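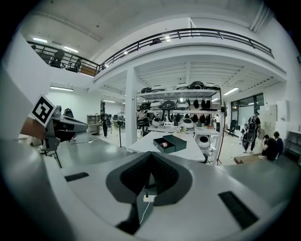
3. Storage and Handling of Shared Headgear

3.1 Setting

The study was carried out in the equipment hall at Bresley, a two-level workshop in which several project groups share one stock of wearable devices. The hall has a concrete floor and white walls, and a mezzanine runs above part of the main level. Items are issued to users on the ground level, where the shelving and the work tables stand. The mezzanine is used for desk work and was left out of the observations.

Before the present arrangement was adopted, headgear was kept in closed cabinets along the rear corridor. Users had to open several doors to find a device of the right type, and devices were often returned to whichever cabinet had space. In the year before the study, the equipment office recorded 1,060 loans of headgear, and staff reported that a large share of their time went into locating items that had been returned but misplaced. Nowakowski and Ranjbar had already described the same problem at the Vaden site, where the stock was smaller and the cabinets were labeled by project.

3.2 The open shelving

The cabinets were replaced by tall open shelving made of white metal, placed directly behind a white table that serves as the issuing point. Figure 2 shows the unit from the user side of the table. The top shelf carries a row of bulky black items. The shelves below hold both black and white devices, and rounded shells are either hung from hooks or set upright.

Figure 2. Open shelving for shared headgear behind the issuing table, ground level, Bresley.

Two rules were set for the placement of devices. First, every device was to be visible from the table without moving another device. Second, the heaviest items were to be kept apart from those with soft straps, which had been crushed in the cabinets. The first rule proved difficult to keep as the stock grew. Straps and cables hang below some of the devices, and users reported that cables belonging to neighboring items had become tangled when a shelf was full. Wilczyńska proposed that cables be tied with a fabric band on return. The proposal was adopted in May and remained in force for the rest of the study.

No fixed position was assigned to individual devices. This was a deliberate choice by the authors, made after staff at Riedl reported that fixed positions were ignored within weeks of being introduced. Users at Bresley were asked only to return a device to the shelf from which it had been taken. Compliance was checked at closing time by the member of staff on duty, who entered misplaced items in a paper log.

3.3 The issuing table

The table in front of the shelving was intended to be kept clear between loans. It gives users a place to inspect a device, adjust the fit, and check that small parts are present before signing for the item. Transport boxes are opened and packed on the same surface. The boxes stay with the borrower for the length of the loan and come back with the device.

In practice, the table was used for more than issuing. Boxes were left open on it while users worked elsewhere in the hall, and small parts were set down inside them for safekeeping. Staff did not treat this as a breach of the rules, provided that the box was closed and removed by the end of the session. Lại noted in the weekly reports that an open box also served as an informal sign that a loan was in progress, and that other users tended to wait or to work at the far end of the table.

3.4 Data collection

Records were drawn from the loan register, the closing log, and short interviews with users. The register gives the device type, the time of issue, and the time of return. The log gives the shelf on which a misplaced item was found and, where it could be established, the shelf to which it belonged. Interviews were held with 11 regular users, all of whom had also borrowed equipment under the cabinet system. Pawłowska conducted the interviews and prepared the transcripts.

Search time was measured from the moment a user reached the table to the moment the requested device was in hand. Up to 400 loans were to be timed under the study plan. Loans in which a device was reserved in advance and handed over by staff were not timed. Loans in which the user changed the request after seeing the shelves were timed but are reported separately, as several users stated that they preferred to choose by sight.

3.5 Limits of the arrangement

Open shelving offers no protection from dust, and the hall is also used for light assembly work. Devices with exposed lenses or padding were wiped before each loan, and this added to the workload of the issuing staff. The shelving can be reached by anyone in the hall during opening hours. One device left the building without an entry in the register and was returned by the borrower the following morning.

The upper shelf is beyond comfortable reach for shorter users. A step was provided by Gedine together with the shelving, but interviewed users said that they usually asked a colleague for help. The effect of this on search time was not measured separately, and timed loans from the upper shelf are included in the totals given in Section 4.

Correspondence: Hanna Wilczyńska, Equipment Office, Bresley | © The authors | Back to top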